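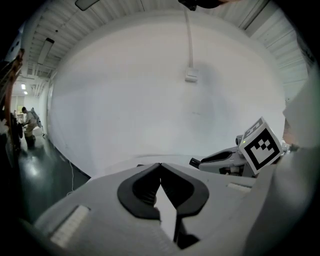
How long does it take to learn to bake a decent sourdough loaf?

Give it a month or two of weekly baking. My first three were doorstops, the fourth was okay with enough butter, and somewhere in the second month I pulled one out that I was proud enough to carry next door. If you bake twice a week you'll get there faster, but then you also have to eat bread twice as fast, and my household has its limits!

Posted in October by Stamatia Tzanetos
16 comments

I get a lot of the same questions in my inbox, so I've put my answers in one place. I'm a home baker with a regular oven and a small kitchen, so take all of this as what works for me.

Do I need to buy a starter?

You can make one from flour and water, and I did. Mine took 16 days before it would raise anything, which was longer than I'd been promised by every book I own. If a friend bakes, just ask for a spoonful of theirs. Mine now lives in the fridge in an old jam jar and gets fed the night before I bake.

What's your basic recipe?

I use 700 grams of flour, a bit under 500 grams of water, a good scoop of lively starter and 14 grams of salt (that's 2 percent of the flour, if you like the math). That makes one big loaf or two smaller ones. Start with white bread flour. You can swap some of it for whole wheat or rye once you know how the dough is supposed to feel – whole grain drinks more water and it'll confuse you early on.

My dough is a sticky mess. What did I do?

Probably nothing terrible. Wet your hands, leave the dough alone for half an hour and try again, and you'll be surprised how much it pulls itself together. If it's still soup after a few folds, cut the water back next time by a couple of spoonfuls. My friend Ehsan Kazemi bakes much wetter doughs than I do and gets those big shiny holes, but I mostly want toast that holds jam, so I stay on the stiffer side and I'm happy there.

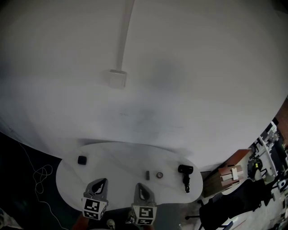 You can also blame the weather a little. In August my dough is ready hours before it would be in winter, and if I forget that and go run errands I come home to something sliding over the side of the bowl. These days I use cooler water in summer and I check on it early.

How do I know when it's done rising?

Look at the dough and ignore the clock. I want it puffy, a bit domed, with some bubbles along the side of the bowl. Poke it with a floured finger – if the dent fills back in slowly, I shape it. If it springs right back, I go find something else to do for a while.

Do I need a Dutch oven?

It helps a lot, and any heavy pot with a lid that can take the heat will do. I bake with the lid on for the first 25 minutes and off for the rest, until the crust is darker than feels polite.

Can I leave it in the fridge overnight?

Please do! That's how I make nearly all of mine. Shape it in the evening, cover it, put it in the fridge, and bake straight from cold in the morning. The flavor is better and the scoring is so much easier on cold dough.

Why is mine gummy in the middle?

Either it came out too early or you cut it too early. I know, I know, it smells amazing. Give it two hours on the rack, more if it has rye in it.

How do you store it?

Cut side down on the board for the first day, then in a paper bag. Whatever's left on day three gets sliced and frozen and goes straight into the toaster from there.

Share this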